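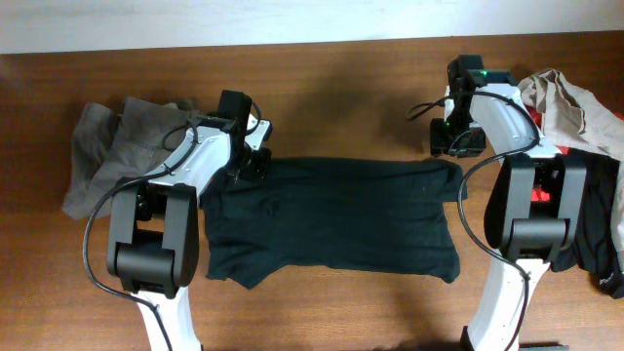
A reply further down this forum told me that 100 demonstrations of a single t-shirt would teach me more than any amount of reading, and that I should stop fiddling with settings and go and record them. So I did! I've now got my 100, all on the two-armed bench, all driven by hand through Jarkano, and I'm having the best time I've had with a hobby in years. But I've reached the point where I have more questions than examples and I'd love to hear from people further along.

The job is folding clothes and leaving them put to one side. Dark t-shirts to start with, then I got greedy and began adding whatever was in the ironing pile. Trousers, a few bits of cloth, anything that wasn't too stiff. The policy I trained on the first 100 can get hold of the hem most of the time and then it goes vague, hanging there over the far end of the shirt as if it's trying to remember what it came in for. Lovely to watch, not much use for the laundry.

What I'd like to know:

Do I carry on with t-shirts until that one job is solid, or is it fine to mix garments from early on?

Do you clear the table between recordings? I've been leaving other clothes lying about at the sides. It feels sloppy, but my real table will never be bare either.

What do you do with the bad ones? I've been deleting any run where I fumbled the pick-up, and I must have thrown away a fair chunk of my evenings that way.

And where should a recording end? Mine stop the second the fold is done. I have a feeling I'm chopping off something that matters.

Arms are the Nestance pair, second-hand. One camera looking down the table from between the shoulders, one on each wrist. I train overnight and look at the results at 7 in the morning with a coffee, which my household finds hilarious.

Asked by hemline_hobbyist

3 replies

sockdrawer

Brilliant project, I'm jealous of your evenings. I've been recording cloth handling since January and made nearly every mistake going, so you can have mine for free.

Mixing garments: yes, but not as a free-for-all. What worked for me was blocks. I'd do a run of shirts, then a run of trousers, then shirts again, and I gave every recording a plain label when I saved it. "Fold the shirt." "Fold the trousers." Without the label the poor thing has to guess from the picture which of your habits applies, and with a dark shirt in a heap and dark trousers in a heap that's a hard guess for me, let alone a network trained on a desktop card. My total is 2,150 recordings now and I still do it in blocks. Going back to shirts after a week on trousers also shows you how much your own hands have changed. My early shirt folds are slow and full of little hesitations, the later ones are quick, and the two don't sit well together. I ended up dropping the first lot altogether. It hurt!

Clutter: leave it. Please leave it. My first policy was trained on a spotless table and it was wonderful until I left a jumper by the left arm, at which point it tried to fold the jumper, the shirt and a bit of the cable. Clothes round the sides are exactly the sort of thing it needs to learn to ignore. Two cautions though. Move the clutter between recordings, properly move it, or the model will start using it as a landmark. I had a grey towel in the same corner for an entire weekend and when I took it away the right arm lost its bearings completely. And don't let the extra clothes touch the one you're folding until it's coping well, because edges that run into each other are a different and much nastier lesson.

Your hovering problem sounds like a timing thing to me. Watch back a few of your own recordings at normal speed and look at what the second hand is doing while the first one grips. I bet you pause. I always paused, I was checking the first grip before committing with the other hand, and every one of those pauses went into the data. The model learns that the proper thing to do at that moment is to wait, and once it's waiting nothing changes in view, so it waits some more. Two fixes: get quick enough that you don't pause (practise without recording, it's surprisingly relaxing), or trim the stretches where neither arm moves. Jarkano has a setting for that, under the export options on my version. Go gently with it. I trimmed too hard once and the arms began snatching.

As for where to end: you're right that you're chopping something off. I finish every recording with the cloth let go, the gripper lifted clear, and a moment of nothing. If you stop at the last crease, the model has never seen a finished job. Mine used to complete a perfectly good fold and then set about unfolding it, I think because in its world the shirt was always about to be folded. Once I'd added the letting go and moving off, it settled down within one training run.

If you're setting things aside after folding, record that too, right up to the end, and check that the wrist camera still has the cloth in view when you let go.

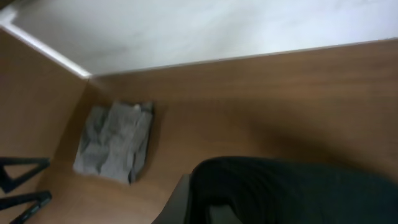 Wrist view: folded grey cloth in the corner, gripper above the surface.

Corners are worth a session of their own, by the way. Placing something near an upright side means the wrist has less room to turn, and if all your practice was in the middle of the table the arm will come in at its usual angle and clip the panel. I spread my placements out: some tight in, some further out, a few that are frankly in the wrong place followed by a nudge to put them right. Those nudges turned out to be gold. Also keep an eye on the light. A gripper throws a big soft shadow over whatever it's working on, and the shadow moves when the arm does, so if you record only with the overhead lamp on, try a batch with it off. My first daytime test after a month of evening recordings was a comedy.

brelonano_bench

Don't delete the fumbles!!

Sort them into two heaps. Missed the pick-up, went back, got it: KEEP, that's the best stuff you have. Missed it and gave up, or dropped it on the floor: bin, or save in a separate folder if you've got the disk space.

My arms are Brelonano ones so the numbers won't carry over, but I had a batch with 16 recovery runs in it, proper missed-it-and-tried-again ones, and the difference was there for anyone to see. Before, one missed pinch and it carried on folding thin air with great confidence. After, it would go back down for another go. I shouted so loud the dog left the room.

Don't fake them all in one sitting though. I tried that and my pretend misses all looked alike.

Agree about clutter. Don't agree about dropping the early slow ones, I kept mine and it's fine. Maybe depends on the trainer.

riviere_mender

Slightly off to one side of what you asked, but have a look at how your clothes start out. I went to the open evening at the Riviere workshop and watched several people record, and every one of them smoothed the shirt out nicely by hand before they took the controls. I do it too. You can't help it, it's how you'd lay a shirt out for ironing. Then you ask the robot to deal with one straight out of the basket and of course it's lost.

I now drop the garment from chest height and work from whatever lands. Some of them are horrible. If it's a complete knot I record the untangling as its own job with its own label and stop, then start a new recording for the fold. Keeping those apart made my runs much shorter and I make far fewer mistakes when I'm not five minutes into something.

Dark cloth is hard on the cameras, too. A near-black shirt has very little for them to hold on to, the creases just vanish. I raised the exposure a touch and fixed it there so it couldn't drift. If you change it, change it before you start a batch and never halfway through, and write it down somewhere. I've got a school exercise book with all of it in: lamp, exposure, which clothes, what I changed. It has saved me more hours than any bit of software.

No idea about Nestance wrists, but check your cables have enough slack when the arms are right down and reaching in. Mine tugged at full stretch and I could see it in the recordings afterwards as a tiny wobble before every grip. The model copied the wobble faithfully!

Comments

hemline_hobbyist: Oh these are wonderful, thank you. Watched ten of mine back over lunch and sockdrawer is dead right, I pause every single time before the second grip. I look like I'm waiting for a bus. Going to practise without recording tonight and do a fresh batch tomorrow.

sockdrawer: Ha! Welcome to the bus stop. Do post how the fresh batch goes, even if it's worse.

latebobbin: Does the label have to be a full sentence or will one word do? I've been typing "shirt" and nothing else.

sockdrawer: One word was fine for me while I only had 2 garments. I switched to short sentences when I added the putting away, so that "fold" and "put away" could be told apart.

latebobbin: Ta. Renaming a lot of files this evening then.

brelonano_bench: Still saying keep the slow ones.

hemline_hobbyist: Is there a way in Jarkano to get back runs I've deleted? Asking with some feeling after reading about the fumbles.

riviere_mender: There's a bin folder inside the project folder. Mine keeps things until you empty it yourself, so have a look before you record anything else.

hemline_hobbyist: THEY'RE ALL THERE. Every last fumble. Right, kettle on, sorting them into heaps now.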